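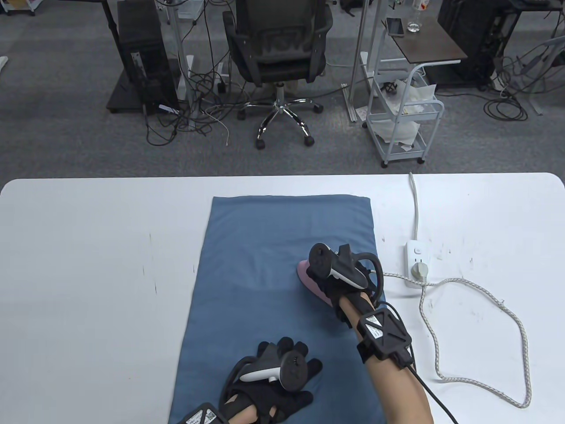

Friday, May 31, 2019. Comparing two hand-capture setups for teleop of the Taretti arm: gloves alone (Masri, flex sensing, wrist pose estimated from the forearm tracker) against gloves with a VR controller mounted over the back of each hand. Same ironing task for both. Right hand on the iron, left hand flat on the folded towel with the fingers spread, so one hand gives a closed grip and a long stroke and the other gives a pose that should stay put. Any motion in the left hand channel during a stroke counts as drift.

Gloves alone: finger angles are fine. Wrist rotation is poor. The solver has no direct reading of the hand, so when the forearm rolls and the wrist counters it, the gripper tips and the plate would leave the cloth on one side. Left hand wandered 22 mm over one trial. Not usable for contact work.

With controllers: left hand held within 4 mm. Right hand tracks well through the stroke. Two dropouts, both at the far end of the reach with the wrist turned inward. I suspect the ring loses line of sight to the base station there but have not checked the log against the pose yet.

Costs of the controller mount:
Extra mass on the back of the hand. Noticeable after the second trial, and I start to drop the wrist.
Mount shifts on the glove if the strap is put on over a loose cuff. Recalibrate after every refit.
Tracker cable has to be dressed back along the arm. It pulls at full extension.

Gripper side: replayed both sets on the Nultden two-finger at half speed. It holds the iron handle but lets it rotate about the finger axis once the plate drags. Better pads may fix it. The three-finger from Ollevside does not rotate but closes too slowly to follow the glove, and the lag shows at pickup. Staying with the two-finger for now.

Kaj Lykkegaard asked whether the forearm trackers can come off once the controllers are on. Leave them until the dropouts are explained, they are the only fallback for the wrist.

To do: move the left base station higher, repeat the far reach, weigh the mount, try the ribbed pads.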